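Household Tips: Before You Call the House Haunted

Posted Oct 11, 2019 by Alcides Macedo

I get letters. Most weeks somebody wants to know how to get a spirit out of a rocking chair or a secondhand mirror, and would sage do it, or salt. I have lived in old houses all my life and repaired a fair number of them, and I have yet to meet a haunting that didn't have a screw, a draft or a mouse at the bottom of it. So these are my tips for the supposedly cursed household. They cost less than a medium.

The chair that rocks by itself

Put a level on the floor before you do anything else. The chair at the old Skallwood boarding house was supposed to rock whenever a death was coming, and people wrote it up for years. The floor dropped toward the chimney and a delivery truck used the lane behind the house. Slide a folded piece of felt under the back of each rocker and wait a week. If it still moves, look for the cat.

Footsteps on the stairs

Old treads shrink and swell with the weather. When the heat goes off at night they let go one after another, and it does sound like someone coming up. Rub dry soap or powdered graphite into the joint where the tread meets the riser. For a bad one, go underneath with a glued block. I did a whole flight at the Arruda place in May and the "colonel" hasn't been heard from. The family was a little sorry about it.

Cold spots

Hold a lit incense stick near the baseboard, the outlet covers and the attic hatch, keeping it well away from curtains. Where the smoke leans, you have a gap. Foam gaskets behind the outlet covers are cheap and take a screwdriver. A man in Canska told me he paid $486 to have a room "cleared" by two people with a tape recorder. The room was just as cold when they left. There was no insulation over it.

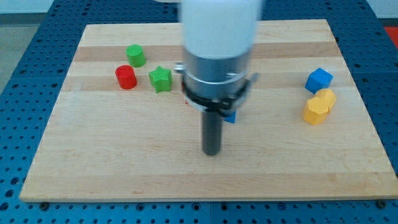
Knocking in the walls

Three knocks is the classic, and people always tell me it was three. Ask them to write it down each time for a few nights and you get two, five, a long rattle and one they slept through. It's mostly pipes. If the knock comes right when the washing machine shuts off its water, you want a hammer arrestor on the supply line. If it comes with the hot tap, the pipe is rubbing on a joist and needs a padded strap. Scratching is a different matter. Set traps.

Bad smells with no source

Pour a quart of water down any drain you don't use. The trap dries out and the sewer comes up to visit. If what you smell is rotten eggs and you have gas, get out and call the gas company from outside.

One serious warning

Headaches, a feeling of being watched, seeing things at the edge of the room, everybody in the house feeling dread at once. Please don't send me that letter. Get a carbon monoxide alarm on every floor and one outside the bedrooms, and have the furnace looked at. If the alarm sounds, leave.

Buying cursed furniture

Sellers love a curse. The Nurnico washstand went at auction for $2,852 on the strength of a story about three drowned sisters, and I went looking for those sisters. I read 108 pages of parish records and found one, who died in her bed at 81. A plain washstand of the same make sold that same afternoon for $159. If you like the piece, ask who first told the story, and when. Usually the story is a good deal younger than the furniture.

Then check it for woodworm. Fresh pale dust under the legs is the thing to be afraid of.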